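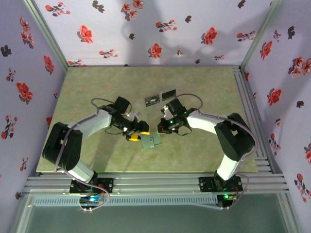 I have reached the stage of life where I have opinions about wallpaper, so settle in, because this is going to be a long one. The lavender with the red and charcoal flowers has won me over completely and I want to talk about it. 🧵

---

For years I was strictly a white walls person. White walls, white trim, maybe a daring cream if I was feeling reckless. Then I went into the shop in Jasdale for a tin of undercoat in August and came out with a sample book under each arm — and no undercoat.

---

What I love about the lavender is that it reads almost grey until you put something green near it, and then it wakes right up. Sage is the perfect partner! A mottled sage and beige, a bit like old stone, is so much kinder to live with than a flat green, and it hides crumbs and pencil marks beautifully (ask me how I know).

---

The red flowers were the bit that worried me. I thought red on purple would feel like a theatre foyer. The charcoal ones settle it down, though, and after a week with a sample taped up beside the kettle I'd stopped noticing the red as red. It was just cheerful.

---

A few of you asked about small spaces. My feeling is that a big floral loves a small space! Papering a nook or the inside of a cupboard on every side feels like climbing into a hatbox, and you can get away with a pattern that would wear you out in a lounge room.

---

Practical bits now. Always buy one more roll than the calculator tells you. I didn't, the first time, and the replacement came from a different batch and was a whisker pinker. I moved a bookcase in front of it and we've all agreed not to bring it up.

---

Start in the least visible corner and work outwards, because your first drop will be your worst. Mine has a bubble the size of a 5 cent piece that I've grown quite fond of. And change your blade far more often than seems reasonable — a tired one drags the paper and you'll hear the tear before you see it.

---

Next up is the hallway, and I'm torn between more florals and a plain lavender to give everyone's eyes a rest. My neighbour votes plain. My heart says flowers all the way to the front door. If you've papered a hallway, please send me your colours, I'd love to see them.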